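Electronics Reuse Program Opens Second Intake Site in Mollton

The Mollton Materials Exchange has opened a second intake site for used office and network equipment, located on the lower level of the former Cho warehouse. The site began receiving goods in March and serves businesses, schools and nonprofit offices throughout the city. Household drop-off continues at the original site on the east side and is not affected by this change.

Demand for the program has grown steadily. In its first year the Exchange accepted equipment from 16 organizations. That number now stands at 49, and several of the newer participants are mid-sized employers that replace their office equipment on a fixed schedule. The original site was not designed to handle deliveries of that size, and during the busiest weeks of last fall some donors were asked to hold their equipment until floor space became available. 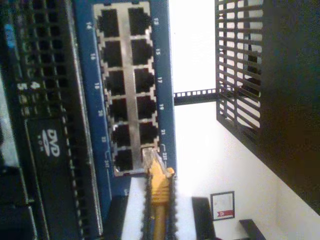
Under the program, donated equipment is sorted into one of three streams. Items in working order are tested, cleared of any stored settings and offered to local buyers at a reduced price. Items that can be repaired at reasonable cost are sent to the repair bench. Everything else is taken apart for parts and metals, and the remaining material goes to a licensed recycler under contract with the Exchange. Donors receive a written record showing which stream each item entered.

"Our first preference is always to keep a piece of equipment in use," said Kedir Teshome, director of operations for the Exchange. "A business that is moving to faster equipment may have no further need for what it owns, but a small office down the street may get many more years out of it. The new site gives us the room to make those matches properly."

The reuse market has also changed. Three years ago most buyers were individuals looking for a single computer or monitor. Today the largest share of sales goes to small firms, community groups and training programs, which tend to purchase several items at once and ask for matching models. To meet this need, the Exchange has adopted Stato, an inventory system that lets buyers view current stock and reserve items before visiting. Reservations are held until 4 p.m. on the next business day.

Jobs and Training

The new site has created four full-time positions, including two bench technicians, an intake coordinator and a driver. All four were filled by residents of the Mollton area. The Exchange also plans to host trainees from the Todari Workforce Center, who will spend part of their course learning to test, grade and repair donated goods.

Soo-ah Ok, who manages employer partnerships at the Todari Workforce Center, noted that repair skills are in short supply in the region. "Employers tell us they have trouble finding people who can look at a piece of equipment and judge whether it is worth saving," she said. "Trainees need time with many different makes and ages of equipment to develop that judgment, and the Exchange is well placed to offer it." 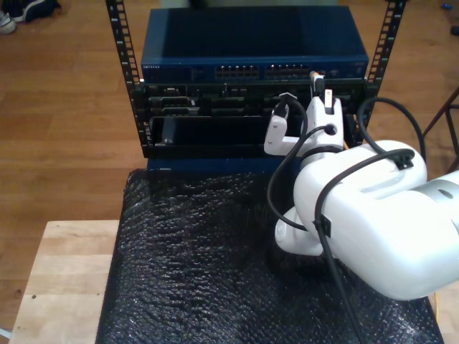 Trainees will work under the supervision of a bench technician and will receive a stipend for each week completed. Applications are handled by the Workforce Center and no prior experience is required. Applicants should be available on weekday mornings - evening placements may be added at a later time if there is sufficient interest.

Information for Donors

Organizations wishing to donate should contact the intake office before bringing equipment to the site. A simple list of items, with approximate age and condition, is enough to begin. Pickup within city limits is free of charge for loads of over 100 pounds. Smaller loads may be delivered to the loading door on the north side of the building during posted hours.

The Exchange asks donors to remove asset tags where possible and to pack power cords with the items they belong to. Batteries that are swollen or leaking cannot be accepted at either site and should be taken to the county hazardous waste facility. Printers are accepted only with cartridges removed.

Donors with questions about data removal may request a copy of the Exchange's written procedure from the intake office. Certificates of data removal are available for storage devices and should be requested at the time of donation.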